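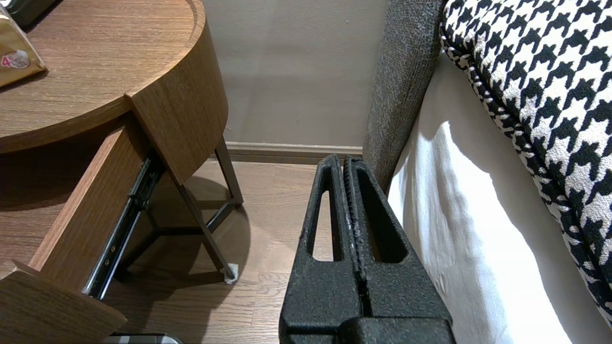

홈 일지 작업기록 수리 측정 지난 글 검색

1월 5일 | 글쓴이 카라보 마테불라

읽는 시간 4분

오전 실내 상대습도 31퍼센트, 실온 22도. 12월 하순부터 난방 설정을 바꾸지 않았으므로 습도 하락은 외기 탓으로 본다. 거실 습도계와 침실 습도계의 편차는 2퍼센트포인트. 소금 포화용액으로 다시 교정해야 하는데 밀폐용기를 아직 못 구했다.

서랍 건을 이어서 적는다. 침실 쪽 원목 서랍장 맨 아래 칸이 12월 초까지 뻑뻑했고, 그때 대패질을 하려다 미뤘다. 오늘 다시 당겨 보니 걸림 없이 나온다. 좌우 틈을 틈새 게이지로 재니 왼쪽 1.4밀리, 오른쪽 1.1밀리. 여름 기록은 왼쪽 0.5, 오른쪽 0.3이었다. 앞판의 결 직각 방향 수축만으로는 이 차이가 다 설명되지 않는다. 옆판이 안쪽으로 휘어 있었을 가능성이 있어 직자를 대 보았으나 0.2밀리 이내로 평평했다. 측정 위치가 여름과 같았는지 확신이 없다. 다음부터는 앞판에서 50밀리 지점에 연필로 표시하고 잰다.

트린 바나그스에게 메일로 수치를 보냈더니 점심 전에 답이 왔다. 지금 깎으면 내년 겨울에 덜컹거릴 테니 습도가 55퍼센트를 넘을 때까지 손대지 말라는 내용. 동의한다. 다만 밑판 홈에 굳은 접착제가 남아 있는 것은 계절과 무관하므로 오늘 제거했다. 6밀리 끌로 긁어내는 데 25분. 홈 깊이는 원래 5밀리로 가공된 듯한데 뒤쪽 모서리에서 4밀리까지 얕아진다. 그대로 두었다.

레일에는 파라핀을 얇게 문질렀다. 드로스토라 왁스는 처음엔 잘 미끄러지지만 먼지를 잡아서 석 달이면 갈색 띠가 생긴다. 작년에 위쪽 두 칸에 발랐다가 백유로 닦아내느라 반나절을 썼다. 남은 통은 공구 손잡이에나 쓸 생각이다.

오후에 마크사이드에 들러 참나무 각재를 봤다. 길이 2,000밀리짜리 두 본을 샀고, 한 본은 끝에 갈라짐이 있어 500밀리를 잘라내야 한다. 수분계로 찍은 값은 11퍼센트와 13퍼센트. 매장 수분계라 수종 보정이 되어 있는지 모르겠고 점원도 몰랐다. 우나티 자바가 주문한 선반 폭이 700밀리이므로 잘라내고도 길이는 충분하다. 선반 깊이는 아직 확정을 받지 못했다. 240과 260 사이에서 답을 기다리는 중.

각재는 작업실 벽에 눕혀 받침목 세 개 위에 올렸다. 마구리에는 양쪽 다 봉합제를 발랐다. 2주 뒤 무게를 다시 잰다. 오늘 무게는 갈라진 쪽이 3,638그램, 다른 쪽은 저울이 먼저 꺼져서 기록하지 못했다. 건전지 규격은 AAA 두 개.

저녁에 기록장을 정리하다가 11월 습도 칸 나흘 치가 빈 것을 발견했다. 보간하지 않고 빈칸으로 둔다. 콘수엘로 팔라시오스가 예전에 쓰던 표 양식은 최고와 최저만 적게 되어 있어 일중 변동을 볼 수가 없다. 새 양식에는 오전 7시, 오후 2시, 밤 10시 세 칸을 만들었고 비고란을 넓혔다.

밤 10시 값: 상대습도 29퍼센트, 실온 21도. 침실에 젖은 수건 두 장을 걸었다.

내일 할 일. 건전지. 밀폐용기 1리터. 자바에게 선반 깊이 재문의. 끌 연마, 날각 25도 유지, 뒷날은 건드리지 않는다.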